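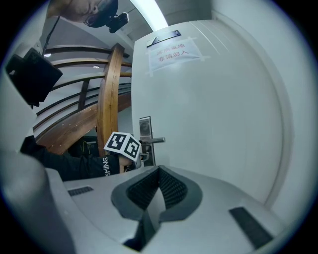 A silver lever handle, with a wooden newel post and handrail to the left of the door.

The lever handle has won, or so the showrooms would like you to believe. At Arsenault, a hardware store with 336 handles screwed to one long wall, the round knobs have been pushed down to the bottom row, next to the house numbers.

The argument for levers is easy to make. You can open one with an elbow when your arms are full of groceries. They suit stiff hands. The brochure from Gostis goes further and says that a new set will "change how you move through your home." I have lived with 11 of them for three years, and I move through my home much as I did before, except that I now catch my sleeve on the way out of the bathroom.

Then there is the droop. A cheap lever relies on a small spring to bring it back level, and when that spring gets tired the handle hangs like a dog's ear. Two of mine have gone. Replacements were no longer sold one at a time, so I was offered the full set for $600 — a lot of money for the privilege of opening doors I could already open.

Handles also get chosen in isolation, under store lights, and end up beside something else entirely. Silver next to wood with a strong grain can look fine. It can also look like an office. No sample board I have seen includes a piece of banister, and staff at Zadton seemed puzzled when I asked for one.

If your knobs turn and your hands don't mind, leave them alone. If you must switch, start with the door you use most, and press the lever 20 or 30 times before you pay for it.

Last updated: 12/28/22

Related
Is the Plelby soft-close hinge worth the fuss?
Stair rails: the case for plain wood
Squeaky doors and the sprays that don't fix them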